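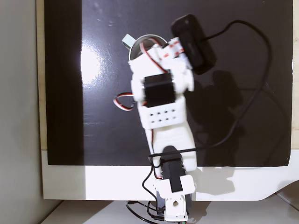
Apuntes de la segunda sesión – Limpieza y cuidado de superficies brillantes en casa

Hola otra vez. Voy a intentar que estos apuntes sean más cortos que los de la primera sesión (ya sé, ya sé, siempre digo lo mismo y luego me enrollo). Son para quien faltó y para quien vino pero no apuntó nada porque estaba frotando, que fuisteis casi todos.

El tema eran los tableros negros brillantes. Mesas, encimeras, frentes de cajón, la tapa de aquel piano que nos enseñaron en Hillville y que a mí todavía me duele. Son preciosos el día que los montas y luego se pasan la vida enseñándote cada huella y cada mota de polvo. Yo tuve una mesa así en casa durante cinco años y la quise muchísimo, pero la miraba siempre de frente, nunca de lado.

## Mirar antes de limpiar

Lo primero es la luz. Si te pones justo encima, el tablero parece limpio. Agáchate, busca el reflejo de la ventana o de la lámpara y muévete hasta que la mancha de luz vaya pasando por toda la superficie. En el borde del reflejo sale todo: los churretes pálidos del paño anterior, el polvo, los roces.

Apuntad la diferencia, que luego me preguntáis:

- **Polvo**: puntitos sueltos, se van sin apretar.
- **Velo o churrete**: zona blanquecina, normalmente resto de producto. Se quita con agua templada y paciencia.
- **Roce**: mate, muy superficial. A veces se disimula, a veces no.
- **Arañazo**: si la uña se engancha, es arañazo, y aquí no lo vamos a arreglar.

## Con qué

Un cuenco o una taza con agua templada, dos gotas de jabón neutro, dos paños de microfibra (uno para mojar y otro para secar, ¡no los mezcléis!) y una esponja blanda. En el aula usamos los paños Nokar porque es lo que había en el armario, pero sirve cualquiera que no tenga costuras duras en el borde.

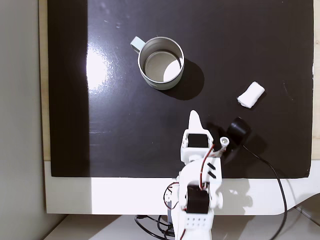
Con las esponjas blancas de melamina tengo una relación complicada. Quitan una marca de zapatilla de la pared en un segundo y por eso todo el mundo las adora, pero funcionan como una lija finísima. En una pared mate, bueno, depende. En un negro brillante te dejan una zona apagada que no se va, y encima la ves desde la otra punta de la habitación. Si no sabéis de qué es la esponja que tenéis en la mano, probad por debajo del tablero o en una esquina que quede tapada.

Y las tazas de metal, ojo con el culo de la taza. El acero inoxidable aguanta lo que le echen, pero si se ha quedado un granito de arena pegado debajo y la arrastras, adiós. Se levanta y se posa. Yo pongo un paño doblado y trabajo encima.

## El orden que seguimos

1. Quitar todo de encima, levantando cada cosa.
2. Pasar el paño seco sin apretar, dejando que arrastre el polvo.
3. Humedecer el otro paño, escurrirlo bien (más de lo que os parece) y pasarlo en líneas rectas.
4. Secar enseguida, en la misma dirección.
5. Volver a mirar de lado.

Lo de las líneas rectas tiene su discusión. En Saliba, donde yo aprendí, se hacía en círculos y a mí me quedaban unos remolinos espantosos – puede que fuera mi muñeca, no digo que no.

Si el tablero tiene un marco de madera clara, el agua no debe quedarse en la junta. Pasad el paño casi seco por el canto y luego la punta del paño seco por la ranura. La madera clara se mancha antes de que te enteres y lijar un marco alrededor de un tablero brillante es una tarde muy triste.

El microabrasivo de grano 2000 que salió en el turno de preguntas lo dejamos para la sesión 8, con piezas de descarte. Por favor, no lo estrenéis en la mesa de vuestra madre.

## Para el próximo día

Traed un objeto pequeño con acabado brillante y una linterna. Quien quiera el listado de materiales de Fedgate, que me lo pida y lo fotocopio. Ah, y los paños que os llevasteis se lavan sin suavizante, que si no luego dejan velo.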